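Stindia
@stindia_bench

Thread on reading a thermistor with a microcontroller board, specifically why the number jumps around and what fixes it. Bench notes from a Varik board, 10-bit converter, 5 V supply. Most of it carries over to any similar part.

The circuit is a plain divider. Fixed 10k resistor from the supply to the input pin, 10k NTC thermistor from the pin to ground. At 25 C the two are equal, so you should read close to half scale, 511 or 512.

Mine read 494 on the first try. That is a low reading, so either the thermistor is warmer than 25 C or the fixed resistor is above its nominal value. A 5% resistor can be as high as 10.5k, and that alone gets you to 499.

Measure the fixed resistor with a meter and put the measured value in the code. It takes a minute and it removes the largest error in the whole setup. Buying 1% parts also works, but measure them anyway.

Next problem: reference voltage. If the converter uses the supply as its reference and the divider hangs off the same supply, changes in the supply cancel out. This is called a ratiometric measurement. Keep it that way.

People break this by feeding the divider from 5 V and switching the converter to the internal reference. Now every dip on the USB line shows up as a temperature change. I had this in a Doucet enclosure for most of April before I looked at the config line.
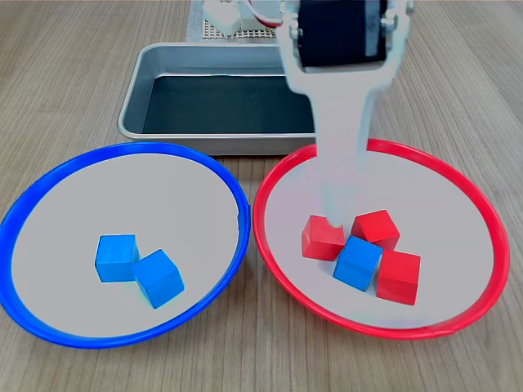
Do I need a capacitor on the analog input pin?

With a 10k divider it helps. Put 100 nF from the pin to ground, close to the pin. The converter's sample capacitor then charges from that local capacitor instead of through the resistors.

The datasheet for a typical 8-bit part asks for a source impedance of 10k or less. Two 10k resistors in a divider look like 5k, so you are inside the limit. Two 100k resistors look like 50k and you are well outside it.

Symptom of a source that is too high: readings on one channel follow the channel you read before it. Short the first input to ground and watch the second one drop. If it drops, you have the problem. Add the capacitor, or read twice and throw the first result away.

Averaging. Take 16 samples, add them, shift right by four. Use an unsigned 16-bit variable for the sum. 16 x 1023 is 16368, so it fits. At 64 samples the sum is 65472, which still fits, but only just. Past that you need 32 bits.

Spacing matters too. Sixteen samples taken back to back in a couple of milliseconds will all land on the same part of the mains cycle. If your noise is 60 Hz hum, spread the samples evenly over one full cycle, 16.7 ms, and most of it drops out.

Self-heating. At 5 V the divider draws 0.25 mA, so the thermistor dissipates 0.625 mW. For a small bead in still air with a dissipation constant of 2 mW per degree, that is an error of 0.3 C. Fine for a room. Too much for an incubator.

The fix is to power the divider from a digital pin. Set it high, wait for the capacitor to settle, sample, set it low. With 5k and 100 nF the time constant is 0.5 ms. Wait 9 time constants, 4.5 ms, and the remaining error is far below one count.

One catch — a digital pin is not exactly at the supply voltage when it sources current. At 0.25 mA the drop is a few millivolts. You can ignore it for one sensor. With 6 dividers on the same pin I would measure it.

Converting to temperature: the beta equation is good enough from 0 to 50 C. Outside that range use the three-coefficient version or a lookup table. Remember that the result is in kelvin. Subtract 273.15 once, at the end.

The Nistumden logger sketch does the subtraction inside the averaging loop as an integer, which loses the fraction every pass. If your log only ever shows whole degrees, look there first.

Wiring for long runs next. I still need to redo the twisted pair measurements with the shield grounded at the board end only.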